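Formation professionnelle : la communauté de communes d'Akuldale adopte son plan pour les métiers techniques

Le conseil communautaire d'Akuldale a approuvé, lors de sa séance de janvier, un plan en faveur des métiers de la maintenance, du bois et de l'ajustage. Il prévoit l'ouverture de 122 places de formation, réparties entre les sites de Stovel et de Zhuravel.

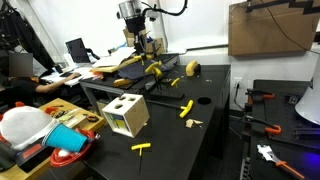 Le plan s'adresse en priorité aux demandeurs d'emploi et aux salariés en reconversion résidant sur le territoire. Les parcours sont accessibles sans condition de diplôme, après un entretien de positionnement. L'outillage à main y conserve une place importante : les clés six pans à poignée en T, comme celles à manche jaune disposées sur l'établi noir, figurent parmi les outils dont l'usage est enseigné dès le module d'entrée. Le prêt du matériel est gratuit pendant toute la durée du parcours.

Les frais pédagogiques sont pris en charge par la collectivité pour les stagiaires ne relevant d'aucun autre dispositif de financement. Une aide au transport pourra être accordée aux habitants des communes non desservies par la ligne d'Arel, sur présentation d'un justificatif de domicile.
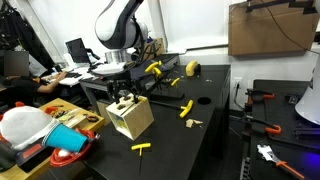
Deux sites, un calendrier commun

Le site de Stovel accueillera les formations à la maintenance et à l'ajustage, celui de Zhuravel les formations aux métiers du bois. Les sessions dureront cinq mois, dont deux en entreprise. Les employeurs souhaitant recevoir un stagiaire sont invités à se faire connaître auprès du service Emploi et formation.

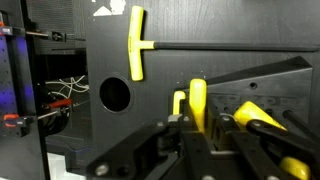
Une convention type leur sera transmise après examen de leur demande. Elle précise les horaires, les conditions d'encadrement et les obligations de chacune des parties en matière d'assurance et de sécurité. Le tuteur désigné par l'entreprise participera à l'évaluation finale.

Les dossiers de candidature peuvent être retirés à l'accueil du siège communautaire, à Arel, ainsi que dans les mairies du territoire. Les candidats seront informés par courrier de la suite réservée à leur demande.

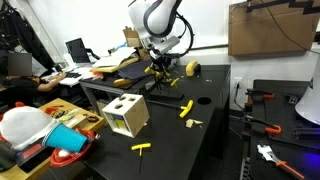
Clés à poignée en T et plan de travail noir.

Un bilan du dispositif sera présenté au conseil communautaire à l'issue de la première session.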